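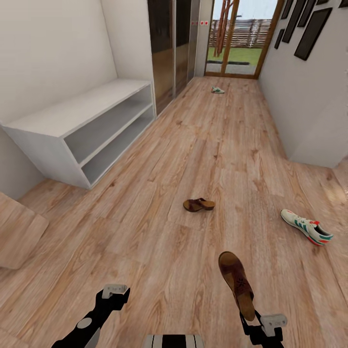 I have tidied up a lot of shoes in my life, mostly other people's, and I'd never thought of it as something you could be bad at. Then I spent an afternoon at Clava, a small outfit on an industrial estate in Andthorpe, and was handed the controls of a robot called Gosling.

Gosling lives in a simulator, which is lucky for Gosling, given what I put it through. You sit in an office chair with a lever in each hand, you look at a screen, and when you move, its two black arms move too. The job was to pick the shoes up off the floor of a hallway (computer-made, with a nice wooden floor and a garden past the door) and put them on the shelves. Every go is recorded, and the recordings are what the robot learns from.

"Just do it the way you'd do it at home," said Liam Ackroyd, who runs the sessions. I said that at home I'd use my foot.

My first go was dreadful! I went for a trainer far too fast, shut the fingers on thin air and sent the thing rolling off towards the wall. You can't feel anything, you see. Your hands are telling you one story and the screen is telling you another, and it took me a good 10 minutes to stop listening to my hands.

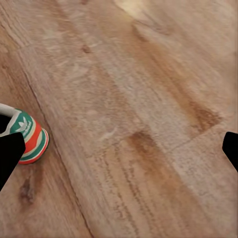
The view steeply down past the gripper fingers, with a striped adidas-logo object, perhaps a trainer heel, just in reach on the left.

What helped was the close-up view. I'd been ignoring it, but Liam got me to line up the fingers there first and only then squeeze. Slowly, slowly, and up it came. I may have cheered.

They ask each person for 30 goes, and Clava has 3,000 of them saved for Gosgate, which is their name for the hallway job. I assumed they'd bin the clumsy ones, but Liam keeps plenty of those, as long as the person sorts the mess out in the end. A robot that has only ever watched perfect pick-ups has no idea what to do after a fumble, and I gave it fumbles by the bucketload.
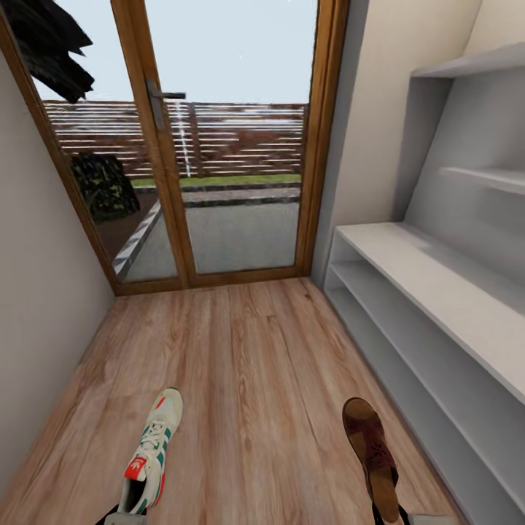
One in each hand: a trainer on the left, a brown sandal on the right.

By teatime I'd got cocky and was going for two at once. It's like patting your head and rubbing your tummy, only with footwear. My left hand is useless, so I kept parking it and forgetting it was there, and Liam kept calling out "left!" from across the room.

He let me watch Gosling have a try by itself before I left. It reached for a sandal, stopped a little short, dithered, and went in again from the side. I do exactly that. Liam said it was far more likely to have come from somebody else's goes, but I've told my sister it was mine.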